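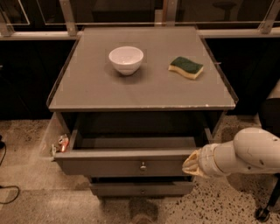
Station 2, gray two-drawer cabinet: bowl and sponge on top, upper drawer open, gripper by the drawer front.

Household Chore Readiness - Station Checklist
Site: Skeltlow test floor
Arm software: Drekora
Checked 2/19/20

1. Floor level under cabinet, no rocking: OK
Comment: Rocked slightly in July. Shimmed at the back left foot, fine now.

2. Arm base parked, casters locked: OK

3. Loose cable clear of the base path: FIX
Comment: Black cable on the left side still has slack. Tape it down before the next block of runs.

4. Drawer knobs tight: OK
Comment: Both retightened. Check again after 50 pulls.

5. Top surface condition: OK, noted
Comment: Paint chips along the front edge. Cosmetic only, do not repaint mid-series.

6. Drawer clear before a put-away run: FIX
Comment: Small items in the left rear corner of the upper drawer. Remove and log them.

7. Gap between bowl and sponge wide enough for the fingers: OK
Comment: Leave it at one bowl width. The Huang protocol allows less, but we are not ready for that.

8. Stop button tested from both sides: OK

Chore status

Open drawer: PASS. 579 attempts logged, 17 needed a person to step in. Most of those were missed knobs.

Close drawer: PASS. Sometimes pushes off center - watch for binding.

Place sponge in drawer: PARTIAL. Grip is good when the sponge lies flat. A curled one gets pinched at one end and drops.

Place bowl in drawer: NOT READY. Smooth sides and a thin margin on grip force. Keep to the spare bowls.

Wipe cabinet top: NOT STARTED. Waiting on the Dustura wrist sensor.

Reviewer comment: A person does this whole station in under a minute. The arm can be left with the drawer, not with the dishes. Recheck items 3 and 6 before power-on.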